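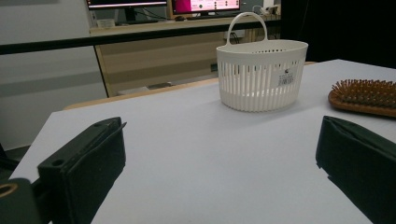
3.2 Shared surfaces and small items in the home salons

The second part of the fieldwork looked at how hairdressers who work from home store and move the small items they use on clients. Of the 22 households in the Kesen sample, eight ran some kind of paid hair service from a kitchen or spare room. Six of these agreed to a second visit in June. The other two had stopped taking clients by then and were left out of this section, though their first interviews are used in Section 4.

During each second visit, the stylist was asked to set up for a client as usual and to talk through where each item would go between uses. Interviews were done by Rafsan Selvanayagam in the room where the work took place. Notes were typed up the same evening and coded with the scheme from the earlier Stulum study (Kumarasinghe, this volume), with one change: "resting place" and "storage place" were coded separately. In the Stulum data the two were treated as one, and this hid a good deal of movement during the appointment.

The resting place was nearly always a table or counter that the family also used for something else. Stylists spoke of "clearing" this surface before a client came and "giving it back" afterward. Most laid something over it first – a towel, a tray or a board. The covering marked off the work area, and family members were expected to keep cups, mail and homework off it until the client had left.

Open containers were common on these surfaces. Brushes and combs were usually kept upright or leaning in a cup, tub or basket (Figure 6), with clips and bands in a separate dish. One stylist explained that a brush put down flat "gets lost under the towel," while one left standing could be picked up without looking.

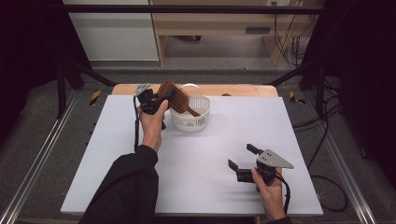

Figure 6. Hair brush and small round white basket on a tabletop.

Opinions differed on when a brush counted as clean. Two stylists washed brushes after every client and kept used ones in another room. The rest removed the hair by hand and washed in batches at the end of the day. All of them knew the advice in the Omik training booklet, which asks for washing between clients, but those who washed in batches said they did not own enough brushes to follow it on a busy afternoon.

Storage places were more private. Once the last client had gone, items went back to a bedroom drawer or a high shelf, and the container often went with them. In one home the basket stayed out and held fruit during the week. The stylist did not see this as mixing work and family use, as the brushes were never in it at the same time.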